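Tea Boxes and Other Storage I Was Told I Needed

Posted Sun 24 February by Piret Eglītis

Every December somebody in my family gives somebody else a tea box. I have owned three. I gave two away, and I am fairly sure one of those has come back to me with a different ribbon. So when Erzsébet Csonka asked me to write up tea storage for this page, I said yes, and I said I wouldn't be nice about it.

My complaint is simple. A tea box is sold as a way to keep tea. Tea wants to be kept away from light, air and the smell of whatever is next to it. A hinged box with a glass lid and open compartments does badly on all three counts, and people go on buying them, me included.

The seller of my last one, a kitchen shop called Casurton, had a card on the shelf that said "preserves freshness." I asked what preserved it. The young man at the register turned the box over, looked at the bottom, and said it was probably the wood. I bought it anyway. It was the end of the day and I needed a present.

What a box like this does well is show guests what there is. Someone lifts the lid, looks over the rows and picks. That saves you from reciting a list while the kettle screams. If that's the job you want done, fine, but then fill it for the guests you're having on Saturday and keep the rest in the cupboard.

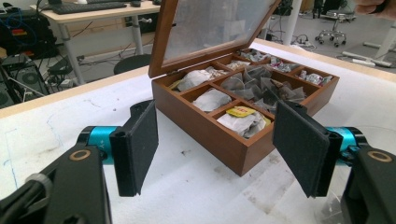 Foil sachets can sit in a divided box for months and I wouldn't worry much. The foil is doing the work there, and the box is furniture. Plain paper bags are another story. Put a bare paper bag of black tea beside a bare bag of peppermint and give it two weeks. Fedir Antoniuk swears he can't taste the difference. Fedir also puts four sugars in.

Mesh pyramids are the ones I argue about most. They cost more, and the claim is that the leaf has room to open up. Maybe so. I did a side-by-side at home with the Manotis pyramids and the same company's flat bags, same water, same cups, and I picked the pyramid once out of three tries. Stavros Berisha picked it every time and has been unbearable since. What I can say for certain is that they don't stack. You can line up sachets like file cards, but pyramids just get poured in, and they need the biggest compartment you have.

Then there are tags. A tag is useful when it tells you what you're drinking. Once the bag is out of its carton, the tag may be all you've got, and half the brands I buy print a large logo and hide the word "decaf" somewhere near the staple. I now write on mine in pencil. It looks terrible.

White paper bags with no tag at all should never go in a shared box. I have served valerian at breakfast. Myroslav Melnychuk drank the whole cup, to his credit, and then had to drive to Grevska.

A few notes from people who wrote in after the last page:

One reader keeps 100 bags in a cookie tin and says she has never had a stale one. I believe her. A tight tin beats a pretty box, and you can find one for next to nothing at a yard sale.

Another asked if the Tôn bamboo model is worth 80 dollars. I haven't handled it. I can't think of what a box would have to do to be worth 80 dollars, but I'll borrow one if somebody has one.

Two people asked about lining the compartments with felt. Please don't. Felt holds smells, and you'll never get the crumbs out.

And a man who wants to remain unnamed says I'm overthinking this, that tea bags are already dust in paper and no lid will help them. He may be right about the bags he buys.

For cleaning, tip the box over the sink with the lid held back, tap the bottom, and go into the corners with a dry pastry brush. Wipe glass with a barely damp cloth and let it dry open overnight. If the dividers lift out, wash them separately. Mine don't, whatever the leaflet said.

Next month Erzsébet wants spice racks. I have opinions about the ones that spin.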